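Arm closed on bottle at full force, width reading frozen. Anyone else?

Forum: Grippers and End Effectors

padwear
OK so I need other eyes on this one. We run a Skavov arm with a parallel gripper, trained on demos we collect with the hand-held grippers. Cups, bottles, towel, kitchen stuff. On run 108 the arm went for a bottle, touched it, and just kept closing. The bottle folded, popped out sideways and threw liquid across the table. I hit the stop, a bit late. Nobody was hurt, but my hand had been in that spot a minute before and I did not love that.

Demos look like this, one person on the bottle, another on the cup:
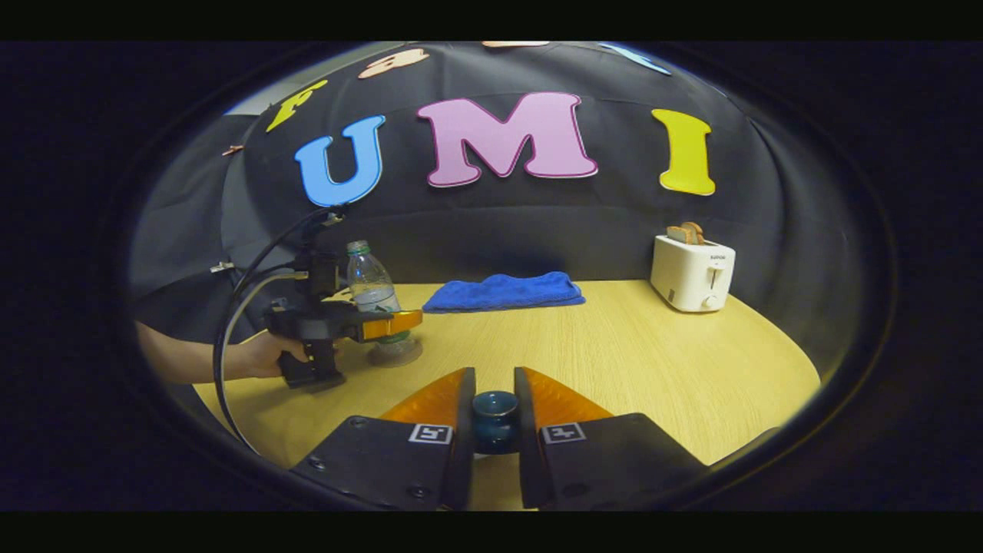 Grutmont, 13 April 2024

Forgot to put the log info in, so adding it now. The run is 1352 frames long. For the last 200 of them the finger width value doesn't move at all. Same number, over and over, while the fingers are clearly still closing on the wrist camera video. The controller thinks it's still open, so it keeps asking for more. We get width from the two square markers on the fingers, same as on the hand-helds. Firmware is stock and the pads were new in March.

lowcurrent
Frozen value means your tracker lost a marker and something downstream is holding the last good reading. Seen it a bunch. Check whether it holds forever or times out. If it holds forever, there's your bug, and it has nothing to do with the pads or the bottle.

padwear
It holds forever. I just looked, and I'm a little embarrassed. But why would it lose a marker? The cup goes fine every single time, and with the cup the pads sit right against the sides too.

bench_rat
I'd blame the grasp before the tracker. Clear bottles are slippery, soft and full of reflections, and you're teaching it to grab them all over the place. In your picture the finger is across the lower body at mid-height. Are all the demos like that?

padwear
No, it depends who's holding the gripper. Some go way down low, pads on the base – I kind of prefer it there because the plastic is stiffer. Frame from one of the low ones:
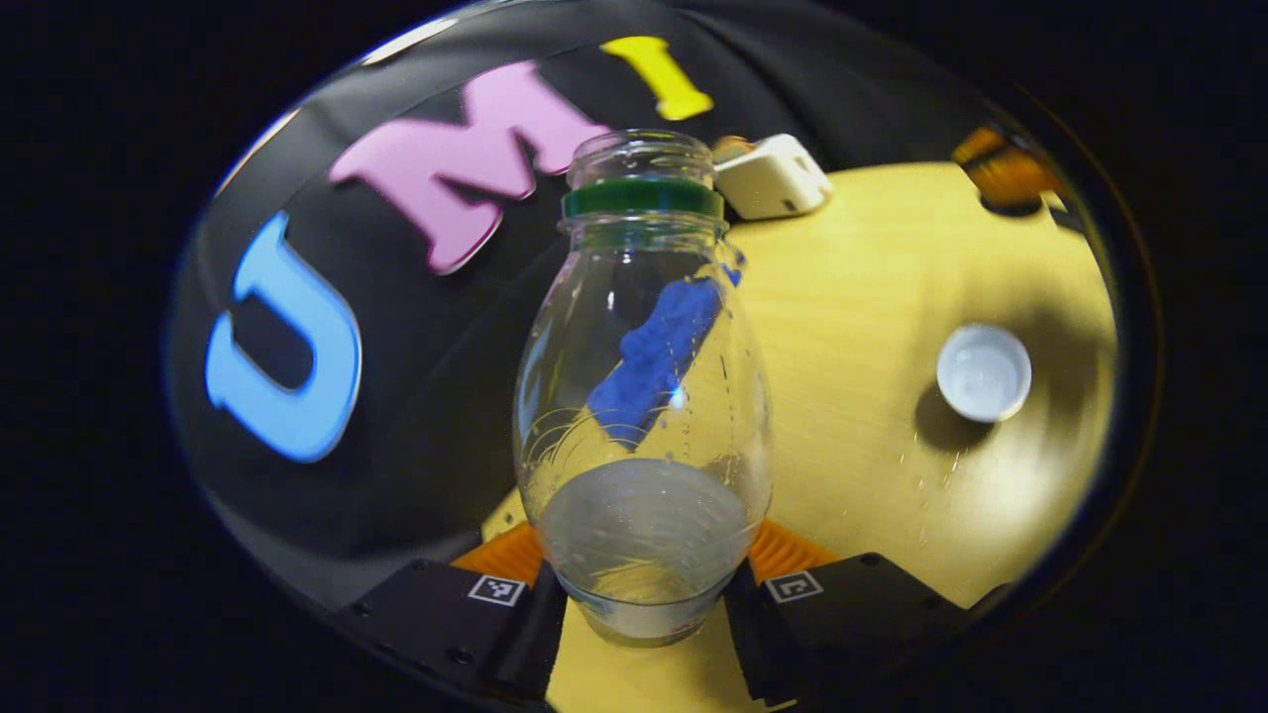
Daly: Low or high doesn't matter to me, I want to know why there's no current limit on the motor. You're letting a camera decide when to stop squeezing. If the lens fogs or somebody's sleeve gets in the way you're right back here. Put a hard limit in the driver and then go argue about markers.

bench_rat
Disagree that low or high doesn't matter. Squeeze a thin bottle in the middle and it gives a lot before anything pushes back, so a current limit could trip way too late. Low down you'd hit resistance sooner.

Daly
Sure, so it trips late and the bottle gets dented. I can live with a dented bottle. I can't live with a gripper that has no idea it's closed on somebody's thumb.

lowcurrent
Both of you are right, and the stale reading is still the cause. padwear, drop the value after 5 missed frames and open the fingers or freeze the arm. Do that tonight.

termite_jig
Side question, is that toaster live? I'd unplug it for anything with liquid in it. We had a splash reach a power strip at Terkel and the whole bench was down for a day.

padwear
Fair point, I'll pull the plug on bottle runs from now on and move the strip off the table too.

Timeout is in. I covered one marker with tape and tried it with no bottle – it stopped on the fifth frame like it should. The current limit is harder, because the Skavov driver only lets me set it at startup and the towel needs a lot more grip than a cup does.

Daly
Then set it for the cup and let the towel fail for a while.

padwear
Ugh. OK. Trying that tomorrow, and I'll post the log either way.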